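I finished the second Ladach book at ten past one in the morning, sitting on the bathroom floor so I wouldn't wake the rest of the house, and I have been useless ever since. If you read my post on the first one you'll know I was a bit grumpy about it (too many council meetings, not enough kissing), so I want to say properly and in public that I take most of it back.

For anyone new, the Ladach series is a slow-burn fantasy romance set in a harbour town where the river folk and the hill folk have been glaring at each other for 800 years. Book one gave us the ferryman and the schoolteacher. Book 2, The Salt Road to Sernis, gives us the ferryman's dreadful older sister, and oh, I loved her. She is rude and bossy and she cheats at cards. She's sent over the mountains with a hill folk mapmaker who talks to his mule more than he talks to her, and for the first hundred pages I truly didn't think they'd manage it.
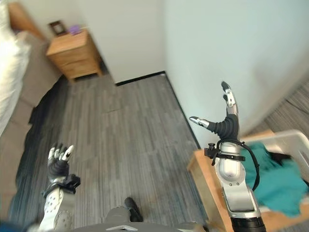 Kaltuvon, August 11, 2023

Back again after a cup of tea and a walk to the post office. Where was I? The mule.

There's a chapter at the inn, chapter 17 if you want to skip straight to it, where they're snowed in and she teaches him her way of cheating. It's hardly anything, just two tired people and a pack of cards, and I read it three times. He works out what she's doing long before she thinks he has, and he lets her win anyway, and then she's so cross when she finds out! I had to put the book down and go and look out of the window for a bit.

I do have grumbles. It's 384 pages and I think it could have lost fifty of them, mostly the business with the salt tax, which I never quite followed and which stops mattering once they reach Sernis. The villain is a bit of a wet lettuce too. And there's a letter that goes missing, and if you've ever read a romance before you'll know exactly where it is.

But the ending! I won't spoil it, except to say that I was sure she'd stay in the mountains and I'd already made my peace with it. Have a hanky nearby.

You could read it without the first book, though you'd miss some of the fun when the ferryman turns up at the wedding. My copy came from the Mendes bookshop by the station, and they had a couple more on the shelf when I left. Book three is meant to be about the cousin with the bees, so I shall be waiting for that one.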